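March 2, 2019
Board insertion cell, Brerbridge bench

Found it! The gripper fault we've been chasing since September is a loose finger screw, and I'm far happier about that than anyone should be.

Quick recap for whoever reads this after me. The arm would pick up the blue carrier, start toward the panel, and then stop dead with a grip error. Cycle 121 the first time, cycle 5 the next, so no pattern I could see. Wing-sze Lai thought force sensor, I thought cable. We swapped the cable. No change, and I owe her a coffee anyway.

This morning I ran the Stultis log viewer on the last long run (2578 lines, read every one) and the closing width creeps up a tiny bit before each stop. Creeps! A bad sensor would jump. So I powered down, locked out, and put a hex key on every screw I could reach. One on the right finger linkage turned with almost no push. Cleaned it, thread locker, torqued it, marked it with paint pen.

Ran the wrist camera for the restart, slow speed, door shut, hand on the stop button.
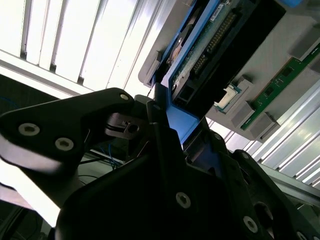 6 cycles so far with no error and the width reads flat as a table – lovely. Not calling it fixed until it has gone overnight.

One safety note: on the old Chien settings the grip error cuts finger force as well as arm motion, so a carrier could drop mid-move. I want it to hold and stop. Asked Fokis support for the right parameter, waiting to hear back. Until then keep the door shut at any speed, please, and check the paint marks before each run.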